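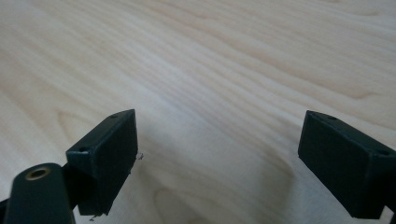

Trimming idle frames at the start of handheld demos

dh_seo
Posted June 20, 2020
We have 3,000 handheld gripper demos for the Lanar table tasks. Many of them open with a stretch where the fingers are wide open over bare wood and no object is in view. I want to cut everything before the first object enters. The policy trained on the full episodes hovers at the start of a rollout and sometimes never commits. Has anyone compared trimmed and untrimmed?

ecostache
Did this on Amo. We cut idle starts down to 12 frames and hovering dropped. Cutting to zero was worse. The policy had no examples of searching, so if the object was out of view at reset it drifted.

lurton_user
Disagree with trimming at all. Fix the collection protocol. Our operators start with the object in view and press record after the fingers are open.

dh_seo
Can't recollect before July. The set is what it is.

hj36
How are you detecting idle? A threshold on finger width won't separate "open and waiting" from "open and approaching". You need camera motion too.

dh_seo
Pose velocity from the tracker, plus width. The tracker is the weak part. On plain wood it has little besides the grain to hold on to, and low velocity may just be lost tracking.

hj36
Then you would be cutting on bad poses. Drop those episodes first, trim second.

ecostache
Seconded. Also check for lint near the fingertips. We had a fiber on one finger pad through a whole session and the object detector fired on it, so the trim point landed at frame 8 in every episode.

lurton_user
Still think you are patching a protocol problem. Down-weight the idle frames if you must, but keep them.

dh_seo
Weighting is easy to try. I'll run three versions on the Ahn split – full, trimmed to 12, down-weighted – with 36 rollouts each.

hj36
Use the same resets for all three.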